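Share 19 | Comments 3

Stability of Upright Supports in Shallow Planting Bowls
Student project report, Donport Technical College, Department of Horticulture
March 2024

2. Method

The project examined whether a plain dowel can serve as a support for young climbing plants where only a shallow container is available. Bowls with a wide rim were chosen from the college kitchen stock. Each was filled with 500 g of potting mix supplied by Lurkedau, to which a coarse white aggregate had been added. The mix was pressed down by hand in two layers, and the dowel was set in the centre before the second layer was added.

A table cover printed with a grid was used so that any lean could be judged against straight lines. Each dowel was left for one night before readings began. The trials started in January and were repeated with a finer mix from Masri.

3. Results

In total, 34 trials were completed. In 19 of these the dowel remained upright for the full period. The finer mix gave poorer results, and most of the early failures occurred where the first layer had been pressed too lightly. Adding a further 20 g of mix, for a total of 520 g, improved the hold in the deeper bowls but led to spillage in the smallest ones. 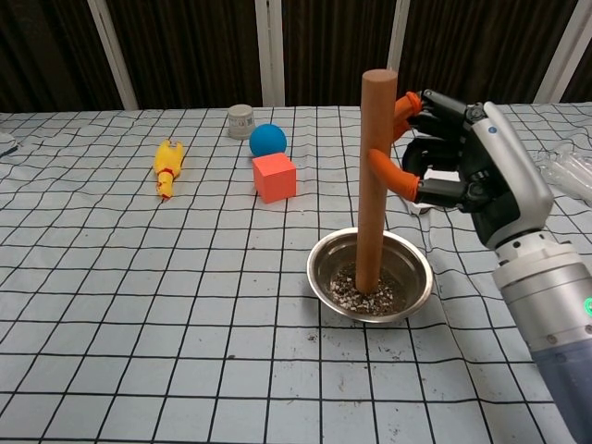 Figure 1. Dowel standing in a stainless steel bowl of soil on the grid cover.

Small amounts of soil were found on the cover after several trials and were not returned to the bowls. The loss was not weighed, and this should be corrected in any later work. It is also recommended that a tapered dowel be tested in the same mix.

Share this report | 3 comments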